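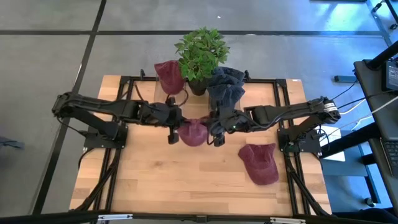 What I've been reading (and drawing, badly)

I finally finished Fatia, the big wordless comic I've been lugging back and forth on the train since November, and I've got to tell you about it before I forget how it felt to close it. It's a thick book, and there isn't a word in it until the second-to-last chapter, where one shop sign turns up in the background and I nearly missed it. I had to go back! Then I had to go back again, because once you've seen the sign you realize the same street has been in every chapter, just drawn from higher and higher up.

My students fought about it for a whole class period. Half of them loved it and the other half felt tricked (one wrote "I did not sign up for homework" in the margin of her reading log, which is fair, it was homework). What got them talking was the page with 18 tiny panels of a woman peeling an orange. Some of them read it in two seconds flat. Others slowed way down and said it took them longer than the flood chapter. I've been teaching comics for 13 years and I still don't have a tidy way of explaining how a drawing sets the speed of your eyes, so I mostly let them argue and wrote their better lines on the board.

We did the orange exercise the week after. You take something you do every day with your hands and draw it in four panels, then in eight, then in as many as you can stand. No faces, no words. I drew myself making coffee, and my eight-panel version was much worse than my four, all elbows and steam. The best one in the room was somebody tying a shoe, and she swears she hasn't drawn since middle school. I've asked if I can put it up in the hallway and she's thinking about it.

Other things on the pile: the new Godetti anthology, which is uneven the way these always are, though the long piece about the ferry strike is worth the price by itself. Read it with a ruler or an index card so you don't peek at the right-hand pages. I also picked up a used copy of the old Kuhlmann lettering manual, coffee rings and all, and I've been going through it a few pages a night. It has very strong feelings about the letter S. I've started seeing bad S's everywhere, on menus, on the side of the bus, in my own notes from last spring.

A few of you wrote back about last issue's question, whether it counts as reading a comic if you only look at the pictures first. Most of you do it! I do too, at least with anything long. I flip through once for the shapes and the dark pages, then I go back and start properly. My sister thinks this is cheating and won't discuss it.

The reading group meets Sunday at 4 in the upstairs room at Fledodura, same as before. We're doing the first half of Fatia, up to the end of the market chapter, so please don't spoil the sign for the people who haven't gotten there. Bring a pencil and whatever paper you've got, we'll try the orange thing together if there's time. The side door sticks, so push hard.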